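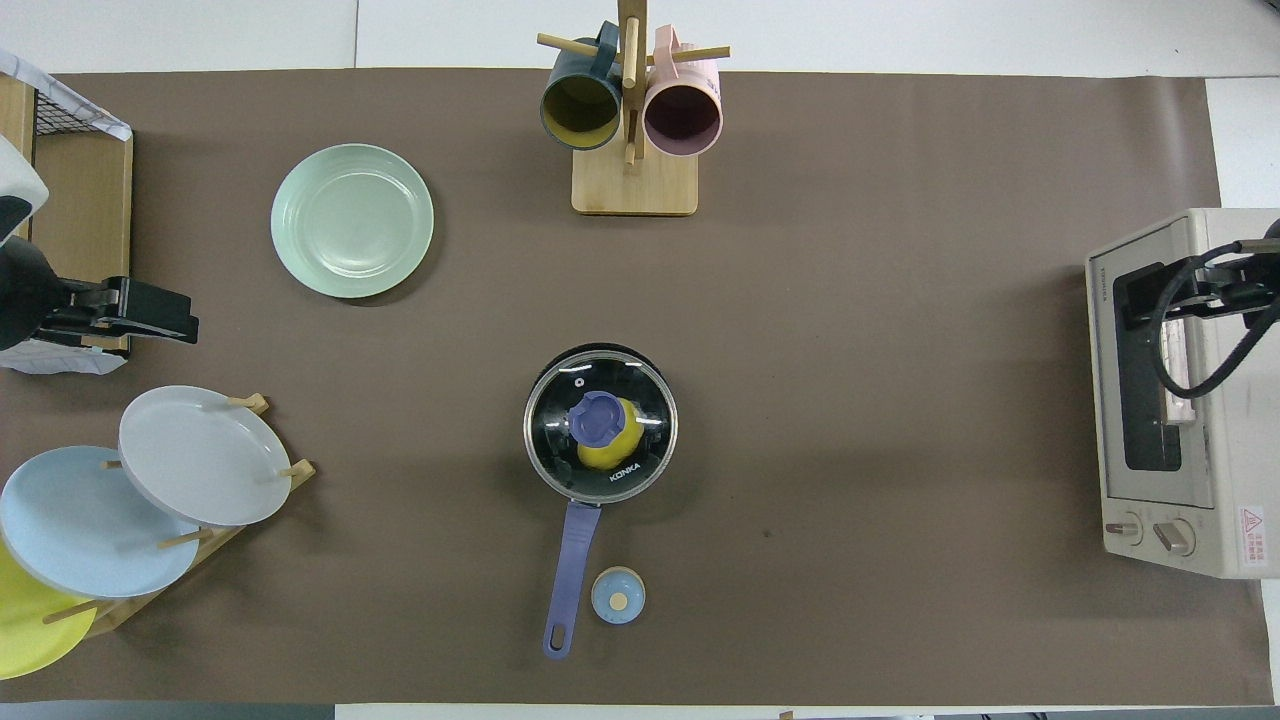

냄비 뚜껑처럼 미끄러운 손잡이를 잡는 쪽이 컵을 옮기는 것보다 훨씬 어려울 줄 알았는데, 설명을 듣고 보니 컵도 만만치 않더라고 Yaa Quansah 씨는 방명록에 남겼다. 같은 방명록에 다른 관람객은 로봇 팔이 생각보다 느려서 오히려 동작을 따라가며 보기 좋았다고 적었다.

Litent 공개 시연일 사진 기록

지난 10월 일요일, Litent 연구동에서 주방 작업용 양팔 로봇 공개 시연이 있었습니다. 하루 동안 276명이 다녀갔고, 시연은 오전과 오후로 나누어 2회 진행했습니다. 사진은 주방 작업대에서 찍은 것입니다. 갈색 매트 가운데에 유리 뚜껑을 덮은 작은 냄비가 있고, 양옆으로 검은색 그리퍼가 하나씩 들어와 있습니다. 왼쪽 아래는 접시를 세워 둔 나무 건조대, 오른쪽은 베이지색 오븐입니다.

시연 과제
컵 걸이에서 컵을 내려 매트에 놓기, 접시를 건조대에 꽂기, 냄비 뚜껑을 열고 다시 덮기 순서로 진행했습니다. 과제마다 물건의 위치를 조금씩 바꾸었고, 오후에는 관람객이 위치를 정했습니다. 오븐 문 여닫기는 오후에만 했습니다.

학습 자료
이번에 사용한 동작 모델은 원격 조작으로 모은 기록 3,288건으로 학습했습니다. 이 가운데 냄비와 뚜껑을 다룬 기록은 143건입니다. 뚜껑 과제의 기록이 적다는 질문이 많았는데, 겨울 동안 Stavlow 작업실에서 추가로 모을 계획입니다.

질문과 답변에서 나온 이야기
유리 뚜껑은 빛 반사 때문에 깊이 값이 자주 비어 손잡이를 기준으로 위치를 잡는다고 담당자가 설명했습니다. 접시는 건조대 살 사이 간격이 좁아 마지막 구간에서 속도를 낮춥니다. 두 팔이 가까워지면 한쪽이 먼저 멈추도록 되어 있고, 어느 쪽이 멈출지는 과제를 시작할 때 정합니다. 그리퍼 손가락을 부드러운 재질로 바꿀 생각이 없느냐는 질문에는 시험 중이라고 답했습니다.

다음 공개일
다음 시연은 Hakton 전시실에서 열립니다. 주방 작업대를 그대로 옮기고 수건 접기 과제를 더할 예정입니다. 단체 관람은 사전 신청이 필요하며, 개인 관람객은 입구에서 이름을 적고 들어오시면 됩니다. 시연 중에는 바닥의 노란 선 바깥에서 관람해 주시기 바랍니다.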